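Printing the faces of people in the crowd: where is your limit?

Local and Regional Press Board > Photo and Picture Desk

plorkau_desk
I would like to hear how other small papers handle this. Last week we had the reopening of the Ellik bridge, with the minister, the brass band and everything. Our photographer brought back 77 pictures. The best one, by far, is not of the minister. It is of a woman in the crowd who is crying. She stands at the rope, she is perhaps sixty years old, and behind her you see the band out of focus. We put it on the front page.

Now her daughter has written to us. She is polite but very firm. She says her mother did not agree to be on the front page, that her mother was crying for a private reason which had nothing to do with the bridge, and that our caption ("Tears of joy at Ellik") was false. She wants the picture taken off the website and a correction in print.

My editor says public place, public event, end of discussion. I am not so sure. What would you do?

Stamatia Rallis
The picture and the caption are two different questions, and I think you should answer them separately.

The picture: your editor is right, at least in the countries where I have worked. A public ceremony with press invited is the clearest case there is.

The caption: your editor has nothing to stand on. Did somebody ask the woman why she cried? If not, the word "joy" came from the desk. I would print the correction tomorrow, and I would write it in plain words.

karppinen_p
Agree with Stamatia about the caption. I worked 4 years on a picture desk and most complaints we received were about the words under the picture. People can accept that they look old or tired. They do not accept that you tell the whole town what they felt.

But I would not take the picture down. If you remove one, you will remove the next, and after some time you have an archive of only politicians cutting ribbons.

Leena Pelkonen
I don't agree, Paavo. We have removed pictures on request since I came here, and it was 7 times in all. The archive is still full of ordinary people. Most of them are happy to be in the paper and buy extra copies for the grandmother.

What matters for me is how large the face is. A face among two hundred faces is a crowd. One face over five columns is a portrait, and for a portrait I want the person's name and a short talk with the person. If the photographer could not get the name, we run it smaller or inside the paper.

karppinen_p
And if the photographer asks for the name, the person stops crying, and the picture becomes a different one.

Leena Pelkonen
You ask after. I never said before.

karppinen_p
After, she is gone in the crowd and the minister is already at the microphone. One photographer cannot be in both places. I am not saying your rule is wrong in theory, but you must have had very calm events.

Leena Pelkonen
We had the regatta with 1,000 spectators in the rain. I would not call it calm.

eetu_l
May I come in from another side. I am a freelancer, I sell to three papers, and I am the person who stands there. Some practical things.

I carry small cards with my telephone number and the name of the paper. When I have taken a strong picture of one person, I try to give them a card, also when there is no time to talk. I say "I took your picture, it may be printed, please call me if you have a question." It takes some seconds. Perhaps one person in ten calls. Those who call are nearly always friendly, and I get the name and the real story.

The desk often does not know what I know. I write in the caption field "woman in crowd, reason unknown" and when I open the paper it says that she is moved by the speech. This has happened to me with two of my three customers. I will not say which ones.

plorkau_desk
Thank you all. Eetu, this is exactly what happened here, I am afraid. I went back and looked at the original file, and the photographer wrote only "spectator, north side, 11 am." The joy was added in the evening when the page was made. I know who did it and it was not from bad will. The headline needed a warm word and there was one line to fill.

Irja Miettinen
I am reading this as a reader who was once in such a picture, so maybe it is useful.

It was a royal visit, I was nineteen and stood in the second row. I had a terrible headache and my face showed it. The paper printed it with a text that said some young people were not impressed by the monarchy. I had waited since six in the morning to see them! For years my uncle called me "the republican" at every Christmas dinner. Today I find it funny, but at nineteen I was ashamed to go to my work in the bakery.

I never wrote to the paper. I did not know that a person could do this. So I think when somebody does write, you can suppose there are several others who felt the same and stayed quiet.

Stamatia Rallis
Irja, that is a very good example and I may steal it for our trainees, if you allow.

Irja Miettinen
Please do. Without my uncle's name.

trarham_nights
Unpopular opinion maybe. I think all of you are too soft. If you go to a state event, you stand at the rope, next to the press area, and you know there are cameras. Everyone has a phone in the hand now. There must be fifty other pictures of this woman on the internet already, and the daughter writes to the only people who have a postal address.

Stamatia Rallis
Yes, she writes to us because we have an address. I would like to keep it that way. The day they stop writing to us and only complain on their phones, we are the same as the other fifty.

trarham_nights
Fair. I still would not take it down.

karppinen_p
So we are two.

eetu_l
One more thing about the website, which is different from paper. In print the picture is old after one day. On the site it comes up when you search for the bridge, and in five years it will still come up. I have started to ask my customers to use the wide picture as the one that search shows, and keep the close one inside the article. Two said yes. The third has a system where the first picture is chosen automatically and no human being can change it, or so they tell me.

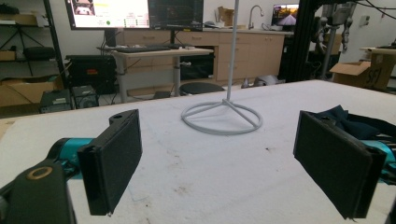

The same customer also crops automatically for phones, and the crop goes to the nearest face. I delivered a wide picture from the harbor in November with the whole choir in it, and on the phone it became a portrait of one bass singer with his mouth open. He was not pleased. So Leena's rule about the size of the face is good, but please check it on a phone too. What is a crowd on your big screen can be one person on a small one.

Leena Pelkonen
I had not thought about that. I just looked at our own site on my phone and I found two cases on the first page. I will talk to our web person in the morning.

plorkau_desk
Update for those who are interested. I showed this thread to my editor (without the part where you say he has nothing to stand on, sorry Stamatia). We agreed on the following.

The correction will be printed on page two, same size of type as the original caption. It says that we described the feelings of a spectator without having asked her, and that the description was wrong. We don't give her name, and we don't repeat the word.

The picture stays in the printed archive. On the website we changed it to one of the band and the minister. My editor does not call this a removal, he calls it an update of the article. I let him have this.

I telephoned the daughter. She was surprised that someone called. Her mother came to the phone too and asked if she could have a print. She thinks it is a good picture of her. She only did not want it on the front page with that text.

karppinen_p
Then put it back on the website with a correct caption! She likes it!

Leena Pelkonen
Did she say she wants it on the website, Paavo? She said she wants a print.

karppinen_p
One could ask her.

plorkau_desk
I will ask when I send the print. If she says no, it is no.

Irja Miettinen
Send it in a stiff envelope, please. The one from Jääskeläinen's studio came to me folded in the middle, and that was a picture I had paid for.

eetu_l
Is the photographer getting paid for the extra print, by the way? It is not a large sum, I ask from principle.

plorkau_desk
She is staff, so no. But I will tell her the woman liked it.

trarham_nights
Does somebody here have a written rule for captions that I could look at? Ours is one sentence and it is about the spelling of names.

Stamatia Rallis
We have one page. The first line says that you write what the person does and leave out what the person feels, unless the person told you. Send me a message with your address and I will mail it tonight.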